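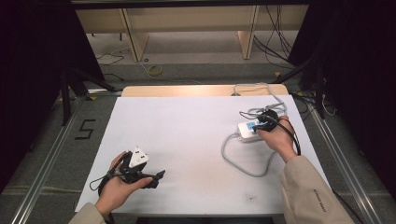 The fault never showed up while anyone was looking for it, Jamshid Rashti told the room at Murero in May, and that got a big laugh from everyone who has ever chased a bad power connection!

The trouble was with Porker, the two-armed robot being taught to handle plugs and adapters. It dropped out 62 times in 742 runs, always with both arms stopping dead in mid-reach. The team blamed the software first, then the grippers. The real culprit was a worn socket in a power strip feeding the arm controller – a part nobody had thought to log.

No one was hurt, and the brakes held every time. Still, work at the table was halted for 2 weeks while every strip and adapter was checked by hand. Porker is back up now, with a 60-second power test before each session, and the crew is thrilled to be plugging things in again.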